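Rule Eight

Theano had read the rulebook so many times on the train to Trukville that she could say it backwards, and she was longing for somebody to ask her to.

"Rule one," said Horácio Paiva, not looking up from his tea.

"Know where the stop button is before you know anything else!"

"Rule eight?"

She grinned. Rule eight was her favourite, and she'd argued for it on the train with a complete stranger. "Let go only when the thing is already resting on something."

There were 11 rules in all, written by old Peixoto in a single November, and every arm that Zodura sent out into people's homes had to pass all of them in the simulator first. Mika was the one on test that morning. Mika had 200 runs to do, a different muddle of objects each time, and Theano got to mark every one. Two hundred! She could have hugged somebody.

"It's slow," said Joaquim from the next desk.

"It's careful," she said. "Look how it comes down from above, so it doesn't sweep across the other things. That's rule five. Oh, that's lovely."

She froze the run to write her note, and the room on the screen held still.

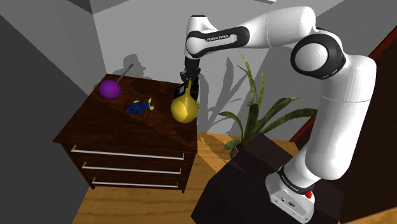 Mika above the dresser, with the fish and the purple ball still to keep clear of.

Horácio came round and leaned on the back of her chair. "Pass or fail?"

"Neither yet. It's still in the air." She tapped the page. "Rule eight. I can't mark a letting-go that hasn't happened."

He was quiet for a bit, and then he pulled up a stool and put his tea down well away from the keyboard (rule two).

"Go on, then," he said. "Run it."

Theano pressed the key.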